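The Cloth with the Balloons

The landlord wanted the apartment empty by the end of May, so she started with the kitchen. Her brother had said to leave the kitchen for last, but he was two states away and she didn't want to call him about it again.

Their mother had lived on the third floor in Trusen for thirteen years. Before that it was the house in Sonby, and before that places the kids only knew from stories. With each move she had gotten rid of furniture and kept the small things. The drawers were full of them. There were rubber bands sorted by color in a jam jar, candle ends, takeout menus from a restaurant called Chambi that had closed, and a stack of coupons good for 50 cents off detergent.

She worked from the window side toward the door. Plates went in one box, pans in another. Anything chipped went in a bag. When she got hungry she ate crackers standing up at the counter and then kept going.

The tablecloth was still on the table. Her mother had bought it for the grandchildren, back when they were small enough to care about airplanes, and then never put the old one back. It was white and pale pink with cartoon planes and striped hot-air balloons on it. There were constellations too, drawn in thin black lines. The older boy used to try to find the Big Dipper while his soup went cold, and his grandmother would tell him it was on there somewhere, though she had never looked.

Nothing on the table had been put away. It was the last thing in the kitchen she let herself look at.
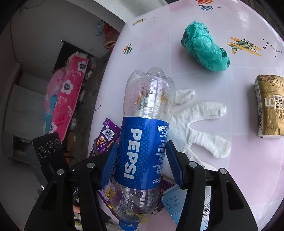

The kitchen table in Trusen.

Her mother drank one Pepsi a day, at four in the afternoon. The doctor had told her to stop and she had told the doctor she would. She bought them at the corner store and carried them up 2 at a time, one in each coat pocket, so the neighbors wouldn't see a bag. When a bottle was finished she crushed it in her hands and screwed the cap back on to keep it flat. She had done this as long as anyone could remember. In Sonby the recycling bin had been small, and the habit came with her to Trusen, where the bin was the size of a car.

The daughter had tried it once as a kid and couldn't get the air out. Her mother took the bottle from her, pressed it against the edge of the counter, and handed it back finished.

The glove was for dusting. Her mother didn't believe in rags. She said with a rag you only cleaned what you could see, but with your hand in a glove you could feel the dirt. Every Saturday when they were children she put it on and went along the tops of the door frames and behind the radio, and then she held up her fingers for everyone to look at. It couldn't be the same glove after all that time. She must have bought new ones along the way, always white.

The daughter sat down and put the glove on. It was a little tight across the knuckles. She reached over and ran it along the windowsill, then along the back of the other chair. It came away gray. She did the top of the refrigerator next, and the shelf where the radio used to be, and then she got up on the step stool and did the door frame, all the way across.

The phone rang while she was up there. It was the man from Bruvaditz, the movers, asking if there was an elevator. She said no. He asked how many flights and she said 2. He said that was fine, they had done worse, and could she make sure the boxes were taped.

"They'll be taped," she said.

She climbed down and washed the glove in the sink with dish soap. The water took a while to run clear. She hung it over the faucet by the thumb, the way her mother did, and went back to the table.

The bottle she carried down to the bin herself. The cloth she shook out the window, over the courtyard, and a few crumbs went down. Then she folded it in half and in half again until there was one yellow plane on top – and she put it in her own bag, not in a box.

It was almost four. She still had the cupboard under the sink to do.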